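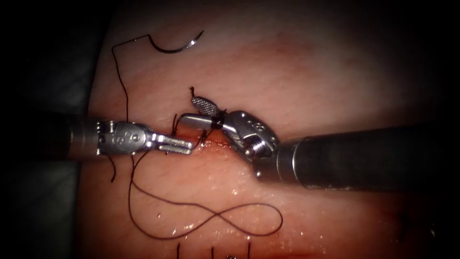

Zuleica Tavares wants to know why a student robotics club is spending its entire budget on teaching a machine to tie knots when her grandmother could do it with arthritis and the radio on. It came in as a comment on my last post, and I've been chewing on it since, mostly because her grandmother would beat us. Easily.

So, for Zuleica and the other reader: the knot is the assignment. The Starnen challenge gives every team the same pad, the same thread and the same deadline, and the task for our round is an instrument tie. Wrap the thread around one jaw, open up, reach across, grab the short end, pull. I can now recite this in my sleep, and according to my roommate I do.

The grabbing is where we live. The wrap itself we got working in August, and we were unbearable for a week. Then we found out that a loop of thread has opinions. It slides toward the wrist, or it springs off the tip, or it sits there perfectly until the other arm comes over to help. Our code is called Lelorum (don't ask, there was a vote) and it has 800 lines devoted to the short end of a piece of string. Brito's team claims they did it in 300. Brito's team also claims they sleep.

What has helped most is slowing down. We had the arms moving at a speed that looked great on video and tore the slit wider every time somebody got the tension wrong. Now we crawl. There's a limit on the pull, and one of us sits with a hand near the stop button, which is the most coveted job in the club since you get the good chair.

We do 50 ties before anyone is allowed to change a parameter. I proposed that rule and I regret it, but the log finally makes sense — before, we were fixing things that had gone wrong once and breaking things that hadn't.

The Flornham round is next. We need 2 clean knots in a row with no human touching anything, including the table. Zuleica, if your grandmother is free, we have a spare chair. The bad one.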